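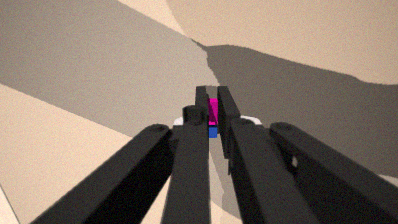
A bit of magenta and a bit of blue, held up close

6 min read

So the old Mapplebeck station is going to be rebuilt in our dining room, at a scale where the whole thing fits on a card table. I said in June that I was done with big builds. I was not done with big builds.

If you're new, the real station was the brick one at the bottom of the hill in Gandale, with the clock that ran slow and the long canopy over the platform. It came down when I was in middle school. I remember the canopy better than anything, mostly because I waited under it for a train to my aunt's place every summer with a sandwich I'd already eaten by the time the train came. There's a parking lot there now. It's a fine parking lot!

My first try at this was two winters ago and I never showed it here. I built the front wall out of regular bricks in the only red I had enough of, got up to the second floor windows, and realized the doors were about as tall as the clock tower. I'd been guessing sizes from a postcard. It sat on top of the bookcase for a year and then I pulled it apart while watching a baking show.

This time I got plans. The Gandale library has a drawer of building drawings in the back room, and the station's are in there, a little yellow but perfectly readable. The woman at the desk let me copy both long sides and the roof. She wanted to know what I needed them for, and I told her, and she asked if the clock was going to work. (It is not. Well. Maybe.)

I spent a couple of evenings turning the drawings into studs on graph paper, which is my favorite part and the part my family finds hardest to sit through. The canopy has 6 posts on the real thing and I'm keeping all of them. The chimneys I had to cheat on, because at this size they come out either one stud wide and silly or two studs wide and enormous. I went with enormous.

Then the order. My parts list came to 1596 pieces, and I already owned 633 of those once I'd been through every drawer and the shoebox under the stairs. The rest I bought from Iria, the secondhand shop that ships in those crinkly paper bags. Dark red is expensive right now, so the back wall, which will face our actual wall, is going to be whatever is cheap. Don't tell the library.

A few people have asked what I do about storage. I switched to Groren drawers last year and I like them a lot – they're shallow, so you can see what's in there without digging, and they stack without sliding around. The labels peel off if you look at them wrong. I write on masking tape now. I sort by shape first and color second, and I know some of you feel strongly about the other way, and I've read your emails!

So far the base is finished and so is the platform. The platform alone took 432 plates in two grays, laid in a pattern I was very proud of until I stood up and saw that one row was shifted over by a stud all the way down. I had tea. I looked at it again after tea. I took up the row and fixed it, and it was past eleven when I went to bed.

Next up is the ticket hall, with the arched windows. The arches I have are a little too wide, so either the windows get fatter or there will be fewer of them, and I've been going back and forth on it for days. The drawings show a narrow strip of brick between each pair, and I'd hate to lose that. If you've built arches this small and have a trick, please leave it in the comments – I'm all ears, and the card table isn't going anywhere until the holidays.

Recent posts
Sorting a thrift store tub in one rainy afternoon
How I fixed the sagging roof on the bakery
Graph paper or software? My answer, for now
The drawer labels that finally stuck (they didn't)
A tiny bridge for a tiny creek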